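Galeria - Posto de roupa, sala de Brornville

Esta página reúne notas sobre o posto onde se penduram peças de malha em cabides e se devolvem ao expositor. O texto foi preparado por Safta Bratu, com correções de Cor Van Leeuwen às medidas. As peças vêm do lote de Irkovley, composto por 2.000 unidades de algodão, todas lavadas uma vez antes de entrarem em uso. A última revisão é de quinta-feira, 2 de dezembro.

Superfície de trabalho
Mesa branca, lisa, sem costuras na zona útil. O branco facilita a leitura do contorno da peça, sobretudo nas cores saturadas. Limpar com pano seco entre séries - o cotão acumula-se depressa e agarra-se às bainhas.

Paredes
Tons claros e neutros dos três lados, entre o bege e o cinzento. Em outubro ainda se usava um fundo escuro, abandonado por causa das sombras junto às golas.

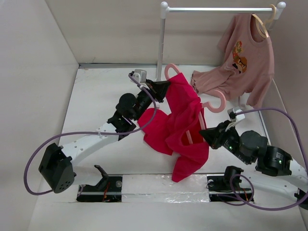 A ordem de pendurar é sempre a mesma: localizar a gola, abrir a peça pela bainha, introduzir o cabide por baixo e só depois assentar os ombros. Forçar o cabide pela gola alarga a malha. Nas peças do lote de Irkovley, a deformação torna-se visível ao fim de aproximadamente 60 passagens.

Peça vermelha
Vermelho carmesim, vivo. Sobre o branco da mesa, as dobras fundas lêem-se bem. Quando o tecido fica amontoado, convém levantar primeiro uma margem e deixar cair o resto, sem puxar pelas duas pontas ao mesmo tempo.

T-shirt rosa
Rosa velho, pendurada no expositor. Serve de referência de altura e de alinhamento dos ombros. Uma peça bem assente não roda no cabide nem descai para um dos lados.

Expositor
Colocado ao fundo, à direita da mesa. A Hollenstein forneceu a estrutura e a Vusex os cabides, modelo 34, de ombro estreito. O modelo anterior era mais largo e marcava as mangas curtas. Verificar o aperto da barra no início de cada semana.

Dobras e vincos
Vincos de armazenamento não contam como defeito. Contam as torções da costura lateral e as bainhas viradas para dentro, que se corrigem na mesa, com a peça estendida. No expositor a correção raramente fica direita.

Arrumação
No fim da série, as peças regressam à caixa por cor, dobradas em três no comprimento. Os vermelhos ficam separados dos tons claros - as primeiras lavagens ainda largam tinta. As etiquetas de lote permanecem cosidas e a numeração passa para a folha da sala, na coluna da direita.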